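Imprimer cette page - Envoyer par e-mail

Rechercher dans les rapports Mot-clé OK

Inventaire et restauration du fonds Flivano - rapport d'avancement

État au 18 août 2025

Le présent rapport rend compte de l'emploi de la subvention accordée pour la sauvegarde des courts métrages d'animation du studio Flivano. Il couvre l'inventaire, la numérisation et la documentation des versions. Les dépenses sont conformes à la convention.

1. Inventaire

Le fonds comprend 1 739 éléments, toutes natures confondues : négatifs image, bandes sonores, copies d'exploitation, feuilles d'exposition. L'inventaire physique est achevé. Chaque boîte porte une cote unique, reportée dans la base Curard avec le titre, le métrage et l'état du support. Trois titres restent sans attribution - leurs cartons de générique manquent et les amorces ne portent aucune mention.

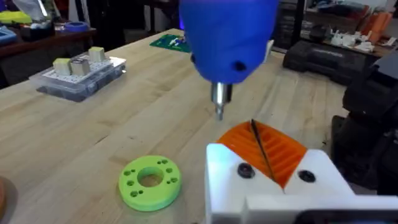
Les courts métrages de la série Pina constituent le premier lot numérisé. Le lot compte 86 bobines, dont la majorité présente un retrait compatible avec un passage direct au scanner. Les perforations endommagées sont reprises avant numérisation. Le remontage des bobines sur noyau neuf se fait à plat, sur un établi en bois clair du même genre que celui de la photographie, dont les longues lames parallèles servent de repère pour aligner l'amorce. Les épisodes en noir et blanc ont été traités en premier, les épisodes en couleurs suivent. Le virage au magenta est marqué sur les copies d'exploitation ; les négatifs correspondants, lorsqu'ils existent, sont retenus comme source.

2. Documentation des versions

La série Pina a circulé sous deux montages. La version courte, destinée à la télévision, supprime le prologue chanté et la poursuite finale dans la plupart des épisodes. La version longue n'est complète que sur négatif. Une table de concordance plan par plan est en cours de saisie. Elle signale les raccords refaits, les dialogues redoublés et les gags retirés. 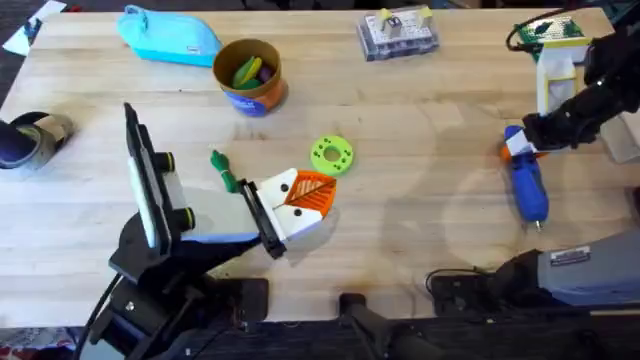
La concordance servira aussi au choix de la piste son. Pour les épisodes doublés, le mixage d'origine est conservé séparément de la version française, sans filtrage commun.

3. Prestataire et écarts

L'étalonnage est confié au laboratoire Akinola. Les essais ont porté sur 300 mètres de film ; le rendu des aplats est jugé satisfaisant, celui des décors à la gouache demande une seconde passe. Cette reprise décale la livraison du premier lot au mois de novembre, sans incidence sur le budget.

4. Suite des travaux

- saisie de la concordance pour les épisodes restants
- seconde passe d'étalonnage et contrôle en projection
- rédaction des notices de catalogue
- dépôt des fichiers de conservation sur deux supports distincts

Le relevé des dépenses est joint en annexe.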